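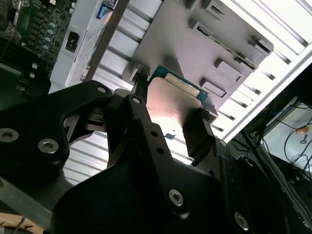
3. Why We Picked a Processor Swap

Our question for the term was whether a robot arm can do the small bench jobs a repair shop does every day. Most of us wanted to try folding towels first. Kenji Sorensen argued for computer parts, as a shop would pay for that work and the result is easy to score: either the chip sits flat in its socket or it doesn't.

The gripper holds the processor by its edges and has to keep it level near a lot of other hardware. A person does this with two fingertips and feels when something is wrong. Our arm had only the wrist camera and the motor current to go on.

4. Results

We ran 38 attempts in the Pennington lab during July. The arm picked up the chip in most of them, but it placed it correctly in only 16. In seven of the failed runs the chip turned slightly between the jaws — too little for our software to notice, enough to miss the socket. Shiny lids were a second problem. Glare from the metal threw off the edge detection, and Imani Haddad had to rewrite that step twice.

Harriet Lindgren timed herself doing the same job by hand and beat the arm on every run.

5. What We Would Change

Softer pads on the jaws, and a lamp set lower and to one side. We would also like a force sensor, though the Uscombe model we priced was over our budget. For now we would not leave the arm alone with a customer's computer.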